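Ticket 661 – Table height drifts between left and right gripper in the place setting task
Project: Oretti (table tasks, hand-held demonstrations)
Component: Panicker pose alignment
Status: Open, workaround in use
Opened: 28 January 2021

Problem

When we replay the recorded paths of both grippers in one common coordinate system, the tabletop is not at the same height for the two sides. The left gripper gives a plane which is 4 mm lower than the plane from the right gripper. For moving a bowl this is acceptable. For taking a spoon by the handle it is too much, and the policy trained on this data closes the fingers too low.

Expected: both wrist views agree on the plane, so that we can use the demonstrations without correction by hand.

What I checked first

The tracking itself. I replayed the paths without any images and they are smooth, no jumps. Then I looked at the plane fit, which uses feature points on the table seen from the wrist cameras. The wood grain is weak texture and the matcher does not find much in it. The chipped places in the surface give strong points, and so do the lines of the placemat.

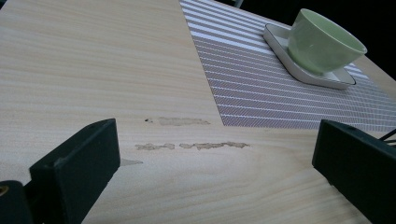 My first idea was that the matcher takes points from the green cup or its saucer and counts them as table points. They are higher than the wood, so the plane would go up. I masked everything inside the border of the placemat and ran the fit again. The difference became smaller but did not disappear, so this is only one part of the reason.

Second check: time offset. The head camera and the wrist cameras are started by the same Rarier script, but each one writes its own clock. I shifted the left stream in small steps against the head stream and looked at the error on 300 frames. The minimum is not at zero. I repeated it for the right stream and there the minimum is at zero, as it should be.

In the head view both grippers are visible together with the black wire caddy and the bowl on its plate, so I used it as reference for the comparison.

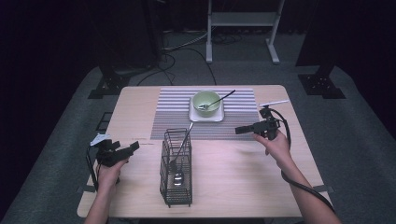

Iminetti
Data quality and calibration, Oretti project

Update after the second check. I corrected the time offset on the left side and kept the placemat mask. Of all episodes in the January set, 296 now pass the plane test. The others fail when the view is partly covered by the wire caddy. Through the grid the matcher finds points on the wood and points on the wire at the same place in the image, and it mixes them.

Workaround until this is fixed:

Run the alignment with the mask switched on for the placemat and for the caddy.
Take the plane from the right gripper only and apply it to both sides.
Do not use frames where the finger tips are over the plate – the plate edge is bright from reflections and gives false corners.
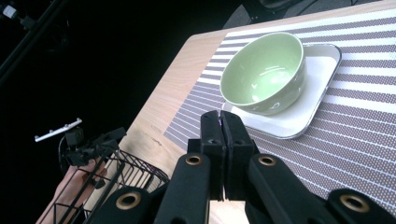
Wrist view with the finger tips over the plate corner, wire basket at left.

Still open

I do not know yet where the clock offset on the left comes from. A restart of the recording script did not change it. Next I will exchange the two cables and record a short session with the same objects. If the offset goes to the other side, it is the cable or the port. If it stays, I will look into the driver.

Please do not delete the raw streams of the failed episodes, I need them for comparing.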